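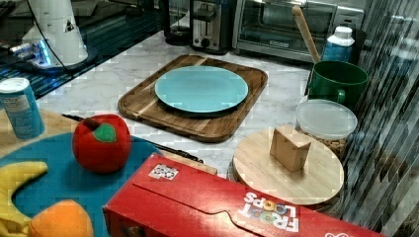 How to Oil a Wooden Cutting Board

I love this job so much! It takes 20 minutes of hands-on time, you need almost nothing, and the moment the oil hits the wood and the grain pops is one of my favorite things in the whole kitchen. If your board looks gray, feels fuzzy or soaks up water the second you rinse it, it's ready for a drink.

What you need

Food-grade mineral oil (I use the plain one from Purba)
2 soft, lint-free cloths
Fine sandpaper, 220 grit
Dish soap and a stiff brush
Coarse salt and half a lemon, if the board smells like onions

Step 1: Wash and dry

Scrub both sides with warm soapy water, rinse fast, and towel it off. Never soak it! For smells, rub the salt in with the cut side of the lemon, wait five minutes and rinse. Then stand the board on its edge overnight. Oil won't go into damp wood, and I learned that by being impatient with a big maple board last November.

Step 2: Sand the rough spots

Go with the grain, light pressure, just until it feels smooth under your palm. Wipe off every bit of dust.

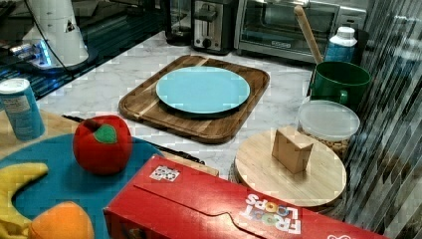
Step 3: Oil it

Warm oil spreads better, so I set the bottle in a mug of hot water first. Pour a puddle the size of a silver dollar in the middle and work it outward with your cloth, then do the back and all four edges. If your board has a raised rim like the one in the photo, push the cloth right up into the inside corners – that's where the wood dries out first and where extra oil likes to pool. With light and dark grain stripes you get an extra treat, too, as the contrast gets so much richer!

Step 4: Wait, then wipe

Leave it for at least 20 minutes, or overnight if the wood is really thirsty. Buff off whatever is left with the second cloth. If it still feels greasy, keep buffing.

How often?

Once a month works for a board you use every day. Flick a few drops of water on it – if they bead up, you're good for now.

Lay the oily cloths out flat to dry before you throw them away or wash them.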